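Hardware Basics, Unit 6: Swapping a Drive in a Caddy
May 31, 2026
Posted by the course instructor

Okay, so last time we got as far as opening the storage chapter and then ran out of clock. These notes pick up where we stopped. If you missed January's session on static, please go back and read that handout first, and then come find your wrist strap in the drawer!

A bare drive is an awkward thing to slide into a slot. The caddy gives it rails to ride on and a part you can hold that isn't circuitry. I like the blue ones for teaching (easy to spot when you set one down in a pile of dark parts, and I set them down everywhere). Handle it by the plastic and keep your fingers off the green board and the gold contacts – skin oil is no friend of a connector.

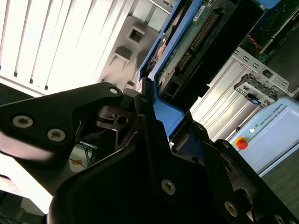 Photo: Griltdale course archive

Before anything goes in or comes out, look for the label. On our practice sets the printing is small and I need my reading glasses for it, so copy the number into your lab sheet early. The inventory at Lusmont runs to 2,333 entries now and a sloppy 7 has cost me a whole afternoon more than once.

Next, look along the row of gold pins. You want them straight and even, with no fuzz or grit between them. Use the magnifier if the light is bad. If something looks off, stop and bring it to me, and please don't try to fix it with a paper clip (yes, I've seen it). 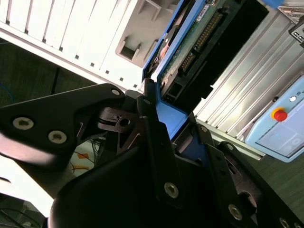 Lining it up with the bay

Find the opening and match the angle of the caddy to the angle of the slot before you push at all. Most trouble I see comes from starting crooked and then leaning on it. Slow and light is plenty. If you feel it bind, back it out and start over – the Daketti worksheet has a box for how many tries you took, and I don't grade that box, so be truthful!

Get to know the shape of the handle by feel too. On a crowded bench you may be reaching past other gear and working half blind. Watch the lip of the bezel while you're at it, it's easy to catch a knuckle there. 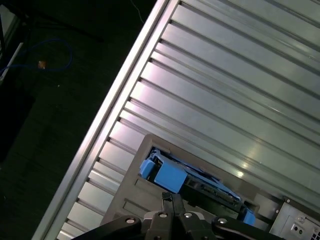 Fig. 3. Blue caddy in the bay opening, ribbed panel around it.

For next week: read the Hayat packet up to the part on connectors, and write me some 300 words on how you'd label a shelf of mixed drives. Bring your lab sheet with the numbers filled in.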